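HOME COOKING AND THE FOOD WE INHERIT
Evening course, Burnitlow Adult Learning
Notes for session 7: Bread before the supermarket

Okay, picking up where we ran out of time. We'd gotten as far as the shared oven, and I promised I'd write up the rest so you could stop scribbling and eat the samples. (The rye went fast! I'll bring more next time.)

The shared oven, continued

Most houses in a town like Dundport had a hearth, and a hearth is fine for flatbread or a pot of beans. It's hopeless for a big loaf. For that you need heat from every side, held for hours, and that meant a brick oven, and a brick oven ate wood like you wouldn't believe. So people shared. You made your dough at home, carried it down the street under a cloth, and paid the baker a little something to put it in with everybody else's.

How did you get your own loaf back? You marked it. Some families cut a pattern in the top, some pressed in a carved stamp, some just pinched the edge a certain way. I love this part. If you slash your sourdough at home, you're doing something that once had a very practical job, even if now we mostly do it so the crust opens where we want it to.

The town rule book I read from in class is dated 1511, and the bit I skipped over is the one about short weight. A loaf had a fixed price and the weight moved up or down depending on what grain cost that season. So in a bad year your penny loaf simply got smaller. Sound familiar? Think of candy bars. Bakers who sold light got fined, and there were 163 fines in the pages I've been through so far, which tells you either that bakers cheated a lot or that the inspectors were keen. I go back and forth on it.

What was in the loaf

Not much white flour, for starters. White flour meant sifting, sifting meant throwing part of your grain to the pigs, and only people with money did that. Everybody else ate what we'd call whole grain, often mixed: wheat and rye grown together in one field and cut together, or barley when that's what there was. In thin years people stretched it with peas or beans. I tried a pea flour loaf in September and, well, it was bread-shaped.

The mixed crop is worth a minute. Rye puts up with cold and poor soil better than wheat does. Sow both and you'll get something, whatever the weather. The Egilsson household accounts (the long handout, the one with the tiny print, sorry) list this mixed grain far more often than plain wheat, and they were comfortable people.

Keeping the leaven going

No packets of yeast, obviously. You had two choices. You could get the foam off somebody's ale, which makes a soft, mild loaf, or you could hold back a lump of old dough and work it into the next batch. The lump gets sour as it sits, and the bread does too. If your starter at home smells like nail polish, it's hungry. Feed it and leave it somewhere warm overnight.

A few of you asked about temperatures. The old bakers went by feel, or tossed in a pinch of flour and watched how fast it browned. My best match in a modern kitchen is around 350 for an enriched dough with milk or butter. A plain crusty loaf wants it a good deal hotter than that.

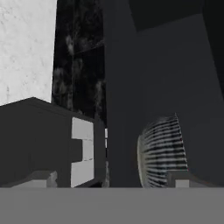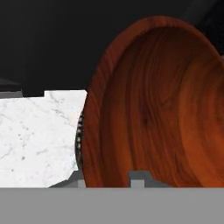 Mixing and rising are where the household gear comes in. A rich house had a dough trough, a long box on legs with a lid that doubled as a table, and you'll spot them over and over in the Multgate inventories, usually listed right after the beds. Smaller households made do with a big bowl. A wooden one like the bowl in the second picture, with a nice thick rim and all that swirly grain, gives you something solid to grip while you push the dough around, and wood doesn't pull the warmth out of it the way cold stoneware can. Scrape it clean, go easy on the water, and don't leave it to soak in the sink.

For next time

Read the inventory pages and pick one household. Try to work out what they ate on an ordinary day from what they owned — pots, sieves, barrels, the lot. A half page is plenty, and messy is fine.

If you're baking along, hold back a lump of dough about the size of an egg, put it in a jar with a loose lid, and bring it with you. We'll be comparing smells.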